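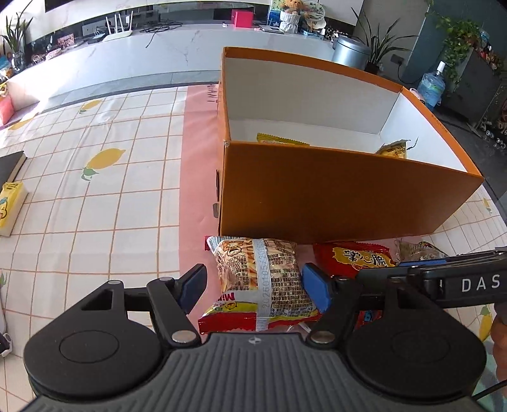 When should the blue pads on the hand grippers be changed?

Change them when the surface has gone shiny or an edge has started to lift, and always do the left and right pad together. Write the close count on the sheet when you do it, and redo the zero before anybody records with that gripper.

January, 9:40 in the morning

Grusik is back on the bench. (Reminder for Noémie, who is new: Grusik and Jistow are the two hand grippers, and whoever named them has long since left.) Crisóforo said the jaws felt "crunchy" on the way in and that the opening number on the screen was jumping when he squeezed gently. I tried it myself before taking anything apart and yes, crunchy is the word! It starts fine, then there's a little catch near the end of the travel, and after that it closes the rest of the way a bit too fast.

First guess was the pads, second guess was grit, third guess was me, because I was the one who put the left arm back on last time.

Full open on the caliper: 66 mm. The calibration file thinks it's 68. So we've lost two millimeters of opening somewhere, and every width we record with it comes out wrong by however much of that applies. Not a huge deal on a big box, but on a small crinkly packet it's the difference between holding it and just sort of being near it.

Close count on the sheet was 3,048 since the last pad change. Seems like a lot, but Vernon had been doing snack packing all last month and that really adds up.

10:15

Took the arms off. Things I want to remember for next time:

Unplug the cable first. I know. I left it in and the log has ten minutes of complete garbage in it, which I've now deleted.

Back the pivot screws out a little at a time, going from one side to the other. If you take one all the way out first the whole linkage leans and then the second one binds. Put the washers on a strip of tape in the order they come off.

Don't pry at the housings. You don't need them off for this job and the clips are not happy about it.

There was the catch: crumbs. Very fine salty orange dust packed in around the left pivot, mixed with old grease into a kind of paste. It had pushed the arm over far enough that it hit its stop early, and I'm fairly sure that's our missing two millimeters right there. Right side had a bit of it too but still turned freely. Cleaned both with a dry brush and then alcohol on a swab, let everything sit, and put back a tiny dab of grease. Really tiny. Last time I used too much (so it was me after all, partly), and grease is what the crumbs stick to.

Pads: shiny in the middle, one corner lifting on the left. Changed both. The old adhesive came off in one long satisfying strip on the right and in forty miserable little bits on the left. Wipe the finger down until the swab comes away clean or the new pad will creep.

11:30

Back together. Opening is 68 on the caliper again, hooray. Ran the zero: fully closed with nothing in between, hold, save, fully open, hold, save. Did it twice and the numbers agreed.

Then the packet check, 12 closes on a full snack bag with the hand doing it slowly. I go for the plump middle, with a pad on each side, because if you pinch the crimped end you learn nothing about the pads. Closed, lifted, put down, let go, over and over. No catch, and the width trace is a nice smooth slope each time. One slip on number seven, which I blame on my wrist. I had the thing tilted.

Solange asked if we could do the check on a foam block so it's the same every time. Fair point, but a block is stiff and the bags aren't, and the old pads would have passed on a block without any trouble. Maybe do both? She's going to cut one and we'll see whether it tells us anything.

After lunch

Did Jistow as well while the tools were out. Much cleaner, hardly any dust at the pivots, pads still good, so I left them alone and only wiped them. Opening was right where it should be. Simone uses that one mostly and she wipes it down every time she stops, so there's your explanation.

New habit, starting now, for everybody including me: brush around the pivots at the end of each session, before the gripper goes back in its case. It takes a minute. The brush lives in the lid pocket. Please put it back in the lid pocket.

Stuff still open:

Grusik's recordings from the last few days have the bad opening in them. Vernon is going to check whether we can just rescale the widths or whether they need redoing. My feeling is that rescaling won't cover the part with the catch, but he knows that file format better than I do.

We're down to one spare pair of pads. Noémie is ordering from Skilus, and please ask for the blue ones by part number this time and not by color.

The strain relief on Grusik's cable is getting soft where it bends. Still fine today. I put a wrap of tape on it and wrote the month on the tape.

The small hex key is missing again. I used the one from the Grewal kit and it's back in the Grewal kit.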